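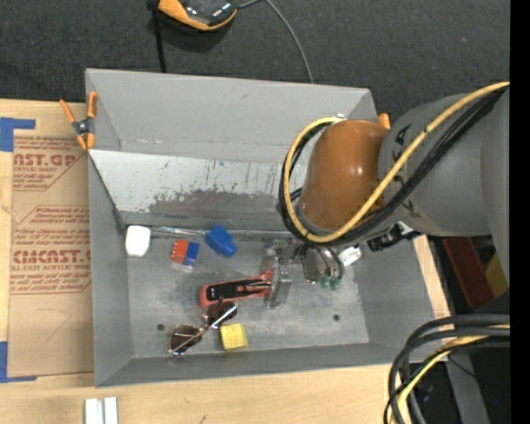 March 5, 2025

Slept badly, got up at six, drank the coffee standing. The rain has stopped but the yard is still one big puddle, and I went across it on the bricks that Desta put down in the winter.

All morning I was with the mixed things. I have put it off since last week, when I did the books and the cloth bags, which are easy. Mixed things are not easy. A book goes with the books. But where does a pair of sunglasses go, if there is only one pair? In the end I decided that the grey metal bin is for everything which has no family yet, and I will look for the families later. So the sunglasses are in there, the ones with brown lenses and thin metal temples, together with the red tool and the toy blocks. My grandmother had a drawer like this in her kitchen. We were forbidden to tidy it, and she found everything in it with her eyes closed.

The red tool gave me trouble. In my language I have one word for almost every thing that you hold in the hand and work with, and in English there are so many. I wrote "red tool, black in the middle" in the notebook, and Stella Urio read it and laughed, but she also did not offer me a better word. She said ask Desta. Desta was out with the van until noon, and after that I forgot to ask. I will leave a space in the notebook.

I like the blocks more than I should at my age. There is a blue one with an end that is narrower than the rest, and a yellow one with edges a little uneven, and then a small piece in two parts, one half orange-red with studs and the other half blue. I turned the small one in my fingers for a long time. Should I separate the halves, or is it one thing? In the list it must be either one line or two lines. Upendo Rotich, when she was still in charge of the list, had a rule for this: if it comes to you together, it stays together. I think it is a kind rule. I wrote one line.

We have 87 lines in the notebook now. On Friday the first part should go to Girnska, and I am not sure that we will be ready. Stella says we will be. She says it in the same voice in which she says the heater will be repaired, so I don't know how much to trust it. The heater was cold again today and I kept my scarf on until lunch.

Lunch was rice and the beans from yesterday. I ate with Valdis Vasiliauskas, who wanted to talk only about his daughter's exam. She has to learn by heart the rivers of a country she has never visited. He recited some of them to me. I corrected his pronunciation of one, then we looked in the atlas and he was right, so I gave him my orange.

In the afternoon I washed the shelves in the back. The lowest one had a brown ring from some old paint can, and I scrubbed it with soda until my wrist hurt, and the ring is still there, only lighter. I turned the board over. I don't know why I did not begin with that. Under it I found a button, a bus ticket from August and a key. The key does not open the cupboard, nor the side door. I tried also the little cash box, which we open with a kitchen knife since the spring. No. It went on the nail with the other keys that open nothing – we have a good collection.

Stella Urio and I had a small disagreement about labels. She wants to print them. I want to write them by hand, in pencil, because things here change their place every second week and a printed label becomes a lie very fast. Her argument is that my number 4 looks like a 9. This is true for anyone who learned to write where she learned to write. In my school the 4 was open at the top, and the teacher would walk between the desks and close her hand on your ear if you made it otherwise. We agreed that I write the words and she writes the numbers. It takes double the time, but we both like it, I think, and we talked about her brother's wedding while we did it. There will be 27 people at one table. I can't imagine such a table. She says it is really several tables with one cloth over them.

Then the phone rang, and it was a man from Drarix who asked whether the boxes had arrived. Which boxes? He did not know which boxes. He had a number on his paper but he read me first the telephone number of our own office. I said I would call him back tomorrow, and I must not forget it, so I write it here also: CALL DRARIX, THE BOXES.

I was thinking on the way home about what makes people keep small things. The blocks, for example. Some child built something with pieces like these, maybe, or perhaps no child did, how can I know. When I moved to this country I had one suitcase, and in it I had put a wooden spoon, a very ordinary one. My sister was angry with me for that. She said, you will find spoons there. Of course I found spoons here. I have now a jar full of them and I still take the same one. If somebody would make a list of my kitchen it would be only "spoon, wooden, 1" and it would be correct.

Perhaps I should write more in the column for remarks. Upendo always wrote too much in it, whole sentences, "lid closes if you are patient" or "smells of lemon." When I took over the notebook I wanted to be strict, and I wrote colors and nothing else. Tomorrow I could go back to the first pages and see if something is missing. The narrow end of the blue block, for example. I wrote only "block, blue." If another blue block comes next week, I will not know which is which.

Desta came home past our street and gave me a bag of onions through the window of the van, too many onions. I asked him nothing about the red tool, I remembered it only when he had turned the corner. So it is written here too: ASK DESTA, RED TOOL.

Made soup from four of the onions. I burned the first ones a little at the edge, and it was better for it. Stella Shirima from upstairs knocked to ask for a candle, and stayed for a bowl. She had been at Athumani to look at coats, and she tells about coats so well that I saw each one. The green coat was too long, the brown one had pockets which are not pockets, only sewn to look like pockets. She did not buy any. She forgot the candle, and I found it on my table after I had washed the bowls, and took it up to her in my slippers.

Wrote a letter to my sister, one page and a half. I told her about the puddle and the bricks and that I am eating well. I did not mention the spoon. I still don't have a stamp.

For tomorrow: the phone call, Desta, stamps, soap for the shelves. Ask Stella if the sunglasses can share a line with the two pairs of reading glasses from last week, or if they must wait until there is another dark pair. Bring the thick socks. Sharpen the pencil, the good one, it is in the pocket of the apron behind the door.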